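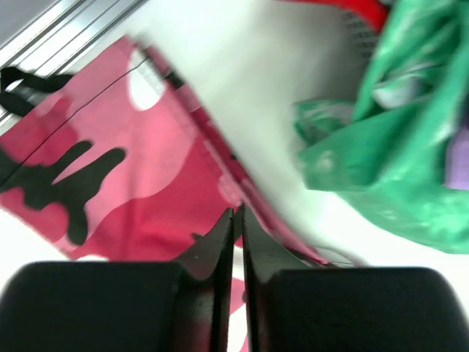
Vilja Juntunen wrote in to ask whether the gripper is supposed to let go in the middle of a move, or whether hers has developed opinions.

It is not supposed to. On Nerkstead units with software 1,258 the grip force fell to its idle value during fast lifts of soft goods. Bags and fabric went wherever they liked. Update to 1,409.

Did the arm report a fault?
No. It logged every drop as a successful delivery, which we admire but have now fixed.

I can't update before December. What then?
Set lift speed to 40 percent and leave it there, however slow it looks.

Can I reach in and pick up what fell?
Press the stop first and wait for the amber light. A paused arm is still powered. It resumes when it feels like it, and 2 of our own sleeves have been lost this way.

Are the Bonent fingertips to blame?
They were blamed for a month. We have apologized to Bonent. Worn tips should still be replaced.

Who do I send the log to?
The Rautiainen service desk, before you restart. Restarting erases it.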